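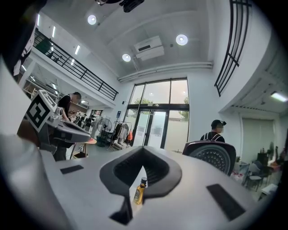 Trovard will open its new shared workspace at Ultbridge on August 16, 2011, giving small firms and self-employed people in the area a place to work by the day or by the month. The building has been refitted over the past 3 months by the contractor Aguirre. The main room keeps its full height, with white walls, round lights set into the ceiling and a mezzanine level behind a black metal railing. A projector and an air conditioner have been fitted overhead, and the office chairs have round mesh backs. The room covers 1,524 square feet.

Members can take a desk on the ground floor or on the mezzanine. Desks may be booked for a single day or kept on a monthly agreement, which can be ended with one month's notice. The projector can be used by any member for talks and training sessions outside normal working hours, and there is no extra charge for this.

"We had a lot of calls from people who were working at the kitchen table and wanted to be somewhere else for part of the week," said Lavanya Mathew, who manages the Ultbridge site for Trovard. "They asked for daylight hours, a decent chair and somewhere to show slides to a client. We have kept the rest simple so the price stays down."

The building was used as a showroom by the furniture supplier Sturnberg until it moved to larger premises last November. Aguirre has replaced the wiring, repainted throughout and put in a small kitchen next to the entrance. Work on the bicycle store at the rear is still going on and should be finished within six weeks of opening.

Trovard has sent details of the workspace to 700 local businesses. Visits can be arranged through the Ultbridge office, which is open from 9am to 5pm.

ENDS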